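October 3, 2022 -- Paula Toma has started teaching her home-built robot, Stisness, to help with housework. She began the build in August at the Totlow shared workshop and now works on it at home.

The robot has 2 arms and learns from recordings of household jobs done by hand. Toma has made 197 so far, most of them with cloths and doors. 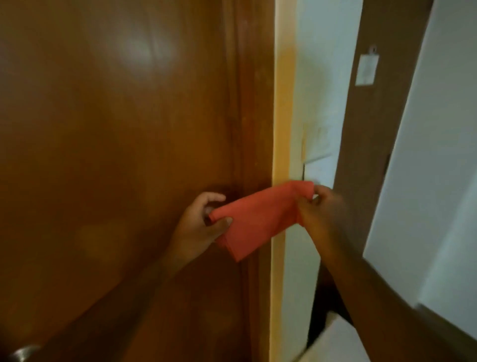 The next job is the grippers, which still drop thin fabric. Toma plans to bring the robot back to Totlow once they are rebuilt.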